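From: Chantelle Mabuza
To: Figueroa Street Home Bakers list
Date: July 13, 2024
Subject: Re: Laminated dough in a warm kitchen?

Casimiro Tejada wrote:
> I've tried croissants three times now and every time the butter melts
> into the dough before I finish the second fold. My kitchen has no
> air conditioning and faces west. Should I give up until December, or
> is there some trick to it? I'm using the dough recipe Severino sent
> out in the spring, the one with the milk. My butter is just the
> regular supermarket sticks.
>
> Also, does it matter what you roll on? I've got an old wooden table
> and a plastic mat.

Casimiro, please don't give up until December! I made croissants all through last summer in an upstairs apartment with one tiny fan, and some of them were the best I've ever baked (and a few were bricks, but we ate those too, with soup). Summer lamination is so doable once you stop trying to do it all in one go.

Severino's dough is a lovely one but it's soft, and soft dough in a hot room is asking for trouble. I hold back a splash of the milk, maybe two tablespoons, and mix it only until it comes together. It'll look rough and you'll want to keep kneading. Leave it alone! It smooths out overnight in the fridge, and the rolling does the rest of the work.

My order of doing things, for whatever it's worth:

1. Make the dough after supper. Pat it into a flat rectangle before it goes in the fridge, so it chills evenly and you're halfway to the shape you need.

2. Beat the butter out between two sheets of parchment the same night. Supermarket sticks are fine for learning, though if you ever see a higher-fat butter on sale, grab it, it bends so much better. You want a slab that curls over the edge of the counter without cracking.

3. Get up early. I know, I know. But at five thirty my kitchen is a different place than it is at ten, and I've come to love that hour, with the radio on low and the cat asking for things.

4. Lock the butter in, do one fold, and back in the fridge for forty-five minutes. Same again for the second fold, same again for the third. If you feel the dough getting greasy or stretchy under the pin, stop right there and put it away, even if you're in the middle of a fold. Ten minutes in the freezer saves everything.

On what to roll on: yes, it matters, more than I wanted to believe! Wood holds on to the warmth of the room and never feels cold under your hands. Stone is the thing if you can get at it. My cousin Tanveer has marble counters and I invite myself over shamelessly whenever I'm making a double batch. For home I bought an offcut from a countertop shop, just big enough to slide onto the bottom shelf of the fridge, and it was cheap because one corner was chipped. Chill it for an hour, set it on a damp towel on your wooden table, and you'll have a good twenty minutes of rolling. A metal sheet pan full of ice, set on the table first and wiped dry after, works too if you don't want to buy anything.

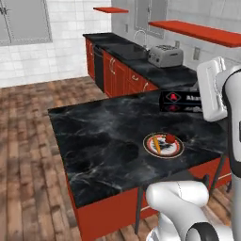

5. Shape them and proof them somewhere no warmer than 78 degrees. This is where I lost a whole tray last August. I put them on top of the stove "to help them along" and came back to croissants sitting in a pool of butter. In summer the room is plenty. Two hours, sometimes less, and they should wobble like jelly when you shake the pan.

6. Bake hot to start, 400 for the first ten minutes, then down to 375 until they're darker than you think they should be. Pale croissants are a sad thing and they go limp by lunch.

You can also freeze them after shaping, which I do with at least half of every batch. Take them out before bed and leave them in the fridge, then give them a few hours on the counter in the morning.

Hugo Zabala, if you're reading, would you post your rye version? I tasted one at the spring swap and I've been thinking about it ever since. And does anybody have a good filling that isn't chocolate or almond? I tried a thick apricot jam and it leaked all over, but the bits that stayed in were wonderful.

Casimiro, let us know how the next round goes. Cut one in half and tell us what the inside looks like, even if it's a bread roll in there. Mine were bread rolls for months!

Chantelle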